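Griserdale workshop: the sock bench, and what I'd like to buy for it
Posted 12/07/2018

It's budget season again, so I've been going round with a notepad working out what we need, what we want, and what we can make do with until September. Most of the requests this year come from the sock bench. I thought a few pictures would be easier on everybody than another spreadsheet (the spreadsheet is on the shared drive, if you must), so have a scroll and then tell me where I've got my sums wrong.

The pot is £3702. I've promised to keep £2000 of it back for repairs, which leaves £1702 to argue over. It sounds like plenty until you start pricing cables.

1. Fingers and pads

I'm starting with the bit that wears out. Have a look at the tips and you'll see the pale, scuffed edges, which is just what I'd expect from something that spends its day being lowered on to a tabletop. The gridded inner faces are the bit we pay for, really. A blue sock draped over an orange one draped over who knows what is a hard thing to get hold of neatly, and I'd hate to be doing it with bald pads.

Lehner will sell us pads singly or in a box of 12. The box is cheaper per pad and we'll get through it eventually, so I've put the box down. I've also asked for a price on complete spare fingers. We had a week in spring when we were swapping the same set back and forth between jobs and it drove me round the bend. 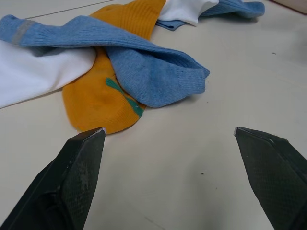
2. The table

You can see how we're set up at the moment: two tables shoved together, one arm coming in from each side, and a join running straight across the middle of the job. It does for now. What I'd love is one decent top, wide enough for both arms, with the laptop somewhere that isn't the table. And a shelf! We put everything along the back because there's nowhere else to put it, paper cup included.
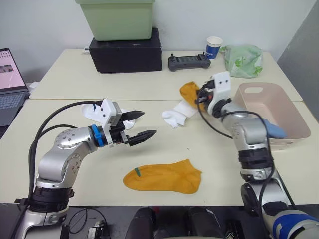 Tilleck have quoted for a single top in a matt off-white, cut to our size, with legs that bolt to the floor. I like the bolting part very much. I'm less keen on the delivery charge, which is nearly as much as the legs, and I've asked whether we can fetch it ourselves if somebody lends me a van. The other option is to keep the tables we've got and clamp them properly underneath. That would cost next to nothing and we'd still have the seam, but at least it would stay put. I've pencilled in the clamps and put the new top on the "if there's anything left" list. Shout if you feel strongly!

Cable tidying goes under this heading too. Sleeving, ties, a bit of trunking for the back edge – small stuff, but it adds up, and I forgot it completely last year and had to go begging in November.

3. The second arm (please can we keep it)

There's been a question about whether this bench needs both arms or whether one could go over to Hallen, where they're short. I do understand why it was asked. An arm is the dearest thing in the room and it looks like an easy saving on paper. But I'd ask anyone who thinks so to try handling a floppy ribbed sock with one hand. With the blue one, a gripper has a pinch of fabric close to the opening, so the cuff stands up in a big ruffle, and the other arm's finger is down on the knit to the left. I can't picture doing the same job with half the fingers, or not without some sort of clamp or jig, and then we'd be paying for the jig.

So there's no saving in my version of the budget. If Hallen need an arm then I'd sooner we all sat down and planned for a third one next year, and I'd happily give up the new table top to help it along.

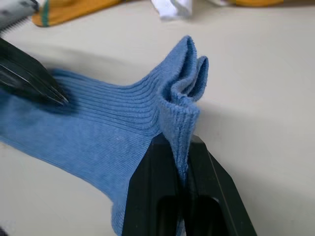

4. Socks, and other cheap things

Don't laugh, but socks have their own line. I'd like a proper supply, in colours that show up against a pale table, and plenty of ribbed ones. Mustard is my favourite by a mile. It stands out beautifully, and the little green stripe at the cuff makes it much easier to say which end you're talking about. White is more of a squint, though the one over on the right, folded back on itself, does have a thin navy stripe by the toe to help you along.

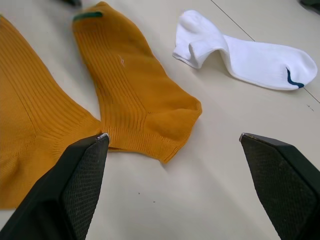
The rest of the cheap list is lint rollers, a decent brush for crumbs, wipes, and a couple of lidded boxes so that stock lives in one place. I've allowed for 2 boxes per bench and I'll fight for them. None of it is exciting, but I'd much prefer to order the lot in one go than have people popping to the shop and losing the receipt (you know who you are).

Where it stands

Going in for certain: the box of pads, the clamps, the cable bits, the socks and the cleaning things. Waiting on a price: spare fingers from Lehner. Waiting on a van: the table top from Tilleck. The third arm is a conversation for the autumn, and I'll bring biscuits to that one.

If your bench isn't mentioned it's because I haven't had your list yet. Send it over, with part numbers if you have them – "the black thing that goes on the end" took me most of a morning to track down last time. Orders go in as soon as Lehner come back to me, and I'll update this page with the final prices once I've got them.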